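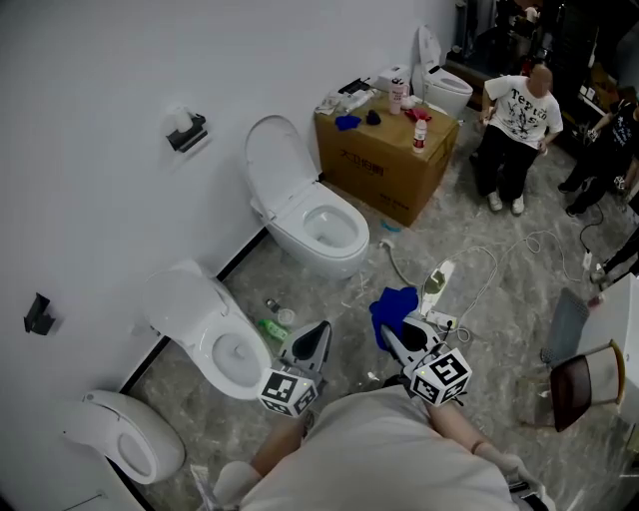

Pelline hand-held gripper pair, second version
Reviewed 8/24/21

We bought the Pelline pair in December to replace two older grippers that had worn out at the trigger. They are used for bathroom tasks: lids, seats, wiping, picking up litter from the floor. One operator holds both, left and right, and the recordings go to the team that trains the arm. This review covers setting up the pair, keeping it in order and the one repair we have had to do.

What comes in the box

Two grippers, two marker cubes, a spare set of jaw pads, a hex key and a printed sheet. The cubes are packed separately and have to be fitted. The sheet covers this in four small drawings, and the third is wrong. It shows the cube turned a quarter of the way round from where the software expects it. Prarnlow, who sold us the kit, sent a corrected page the same afternoon we asked, but new boxes were still going out with the old sheet when we ordered spares.

Setting up

Fit the cubes first, then do up the screws a little at a time, going round twice. If one side is tightened fully before the other the cube sits at a slight tilt. It is hard to see by eye and easy to see in the tracking.

Calibration took 47 minutes the first time and is now a short job before the first run of the day. The routine asks you to hold each gripper still, open and close the jaw, then move both through a slow figure of eight. Do it in the room where you will be working. We did ours at a desk to begin with and had to repeat it, as the light over the toilets was quite different.

The tracking itself is good. It copes with a white wall and white porcelain better than I expected, and it didn't mind our marble-patterned floor, which had upset the older pair. It does lose the left cube when the operator's forearm gets in the way, mostly when reaching behind a raised lid. Standing half a step further back cures most of that.

Cables on the floor are more of a nuisance than anything in the software. With both hands full you can't move a lead out of the way, and you are watching the jaw and not your feet. Ours still wants sorting out. A power strip on the wall would be the proper answer.

In use

The handles are comfortable in thin gloves and too fat in thick ones. We wear white ones on both hands, which are cheap and easy to change. After an hour the wrist starts to ache on the side with the heavier load, so we swap operators before then.

Jaw grip is fine on cloths, paper and plastic bottles. It is poor on the edge of a toilet lid. The pad slides along the rim unless you come at it square, and a beginner will drop the lid a few times. The softer pads sold by Morgan fit with a bit of trimming and hold much better, though they mark easily.

Looking after them

Wipe the jaws after each session and let them dry open. Use a damp cloth on the marker cubes and never spray them directly. The printed faces are stuck on, and cleaner gets in at the corners. One of ours lifted this way in the second month. We pressed it down again and the tracking drifted for two days before we gave up and ordered new faces.

Check the pivot screw weekly. It works loose.

The repair

The right trigger stopped returning after 2632 recorded runs. The spring had come off its peg, and the peg was worn on one side. Gutport sell the trigger assembly for £43 and it arrived in a plain bag with no instructions. To fit it, take off the cube, undo the four screws along the handle and lift the top half away. Keep the handle flat on the bench while you do this, or the spring washer drops out and rolls. The new trigger goes in from below. Calibrate again before you record anything.

It took me most of a morning, half of it spent looking for the washer. The second time would be quicker.

Good points: steady tracking, parts you can buy singly, a handle that comes apart without glue.
Bad points: the setup sheet, hard jaw pads, stuck-on marker faces.

I would buy the pair again, with a spare set of cube faces in the same order.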